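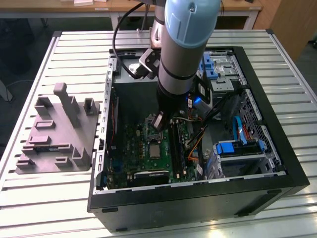 Ryan Whitlock m'écrit que je devrais laisser la pâte tranquille une nuit entière, que je la tripote trop et qu'un levain n'est pas un chat. Il a lu mes pages de décembre d'une traite, le pauvre, et il maintient que mon seigle sera toujours plat tant que je le mettrai au four avant le dîner. J'ai relu son message deux fois en buvant mon café, un peu vexée, puis je suis allée regarder dans le saladier, et il faut bien que je l'écrive quelque part : il a sans doute raison.

Janvier 2022, donc, et me voilà repartie avec mon pain. Le levain s'appelle Lemia (c'est ma nièce qui l'a baptisé, je n'ai pas eu mon mot à dire) et il vit sur l'étagère au-dessus du radiateur, dans un bocal à cornichons dont le couvercle ne ferme plus. Ce matin je lui ai donné 65 grammes de farine de seigle et autant d'eau tiède, et vers midi il avait grimpé jusqu'à l'élastique, tout bombé, avec cette odeur de pomme un peu blette que j'aime tant.
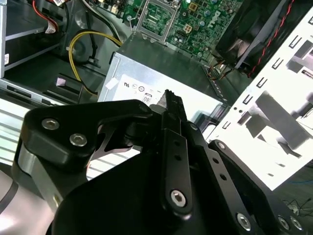
Pince noire et bloc d'alimentation, boîtier ouvert.

L'après-midi, marche jusqu'au moulin Aguirre pour racheter de la farine. Le chemin était gelé dans les creux et j'ai mis un temps fou, d'autant que je me suis arrêtée chez la voisine du lavoir, qui voulait absolument me montrer ses jacinthes. Au moulin il ne restait presque plus de T110, on m'a gentiment raclé le fond d'un sac, et j'ai pris en plus 5 kilos de seigle, beaucoup trop lourds pour le retour, mais enfin, je suis comme ça, je vois un sac de farine et je pense à tous les dimanches qu'il y a dedans. J'ai eu mal à l'épaule jusqu'au soir, et j'ai mangé 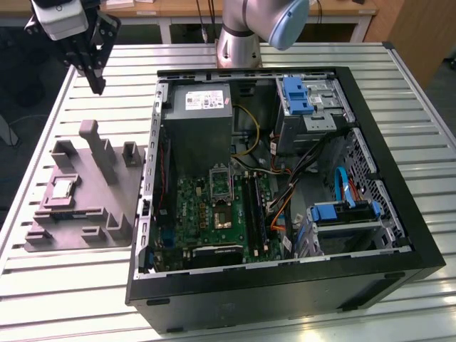

une tartine de l'ancienne fournée pour me consoler, avec du beurre salé et la confiture de coings de maman, debout devant l'évier, sans même enlever mon manteau. Elle était dense, cette tartine, un peu acide, il fallait mâcher longtemps, et pourtant je l'ai trouvée meilleure que la veille.

Pour la prochaine, j'ai tout noté sur l'enveloppe de la facture d'eau : 200 grammes de levain, le seigle du moulin, une cuillère de miel, le sel à la fin, et surtout 12 heures au frais dans le cellier, sans y toucher. J'ai couvert le saladier avec le torchon à rayures et j'ai fermé la porte. Je suis revenue le voir une fois avant d'aller me coucher, une seule, je le jure à Ryan.

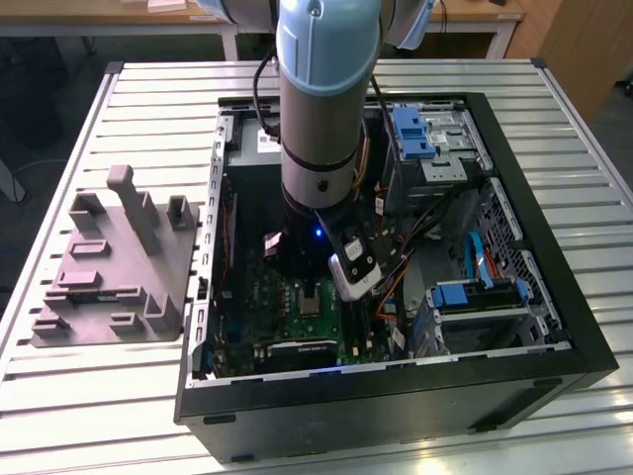 Tour d'ordinateur noire, couchée sur le côté.

Il est tard, il pleut sur la verrière et j'entends la gouttière qui déborde encore du côté du bûcher. Demain, penser à sortir la cocotte avant de chauffer le four, à rendre son panier à la voisine, et à répondre à Ryan, gentiment, en lui demandant combien de temps il laisse refroidir avant de couper. Moi je n'attends jamais assez.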